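Borislav Hodžić
thread, 12 posts

My father-in-law has left me his shelving. The man himself is fine. He moved to a condo with built-ins and felt the Skostach should stay in the family.

For those lucky enough not to know: Skostach is a shelf system that went out of production before I could drive. It has uprights, it has brackets, and the brackets fit the uprights in a way I can only call philosophical.

I posted in June asking if anyone had spare brackets. I got 15 replies. Most told me to buy a different shelf. One was a recipe for plum cake, which I made, and it was good.

The trouble is that Skostach was bought by Fliler, and Fliler changed the spacing of the slots by the width of a fingernail. They kept the name on the box for years. You find out when you're holding the shelf over your head.

So there are now two kinds of people selling used brackets online. Those who know which kind they have, and those who write "fits most."

I have bought "fits most" three times. I'd like to think I've learned, but there's a fourth listing open in another tab.

Called Stojanović Hardware, the old place by the bus depot. The guy asked me to describe the hook. I said it was sort of like a duck's bill. He said "flat duck or regular duck?" and I knew I was finally talking to a professional.

Flat duck, by the way. Regular duck is Fliler.
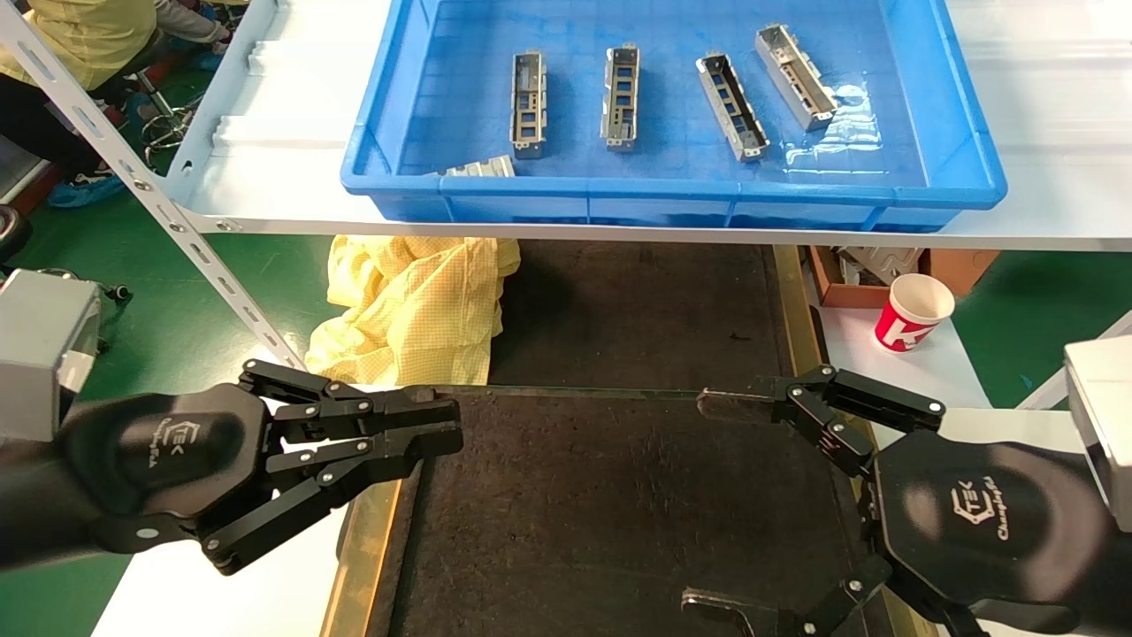
Last edited 12 hours ago

Metal parts in a blue tray, and I could look at those all day. My wife says this is how it starts.

Stojanović wants two bucks apiece and won't ship. He also won't hold them. "They've waited this long," he said, and hung up.

My daughter suggested I put the books on the floor in nice stacks. She saw it on Flutell. We're giving her some time to think about what she said.

Going over there at 3 with one upright under my arm — on the bus, like a man delivering a very thin door. If you see me, give me some room on the turns.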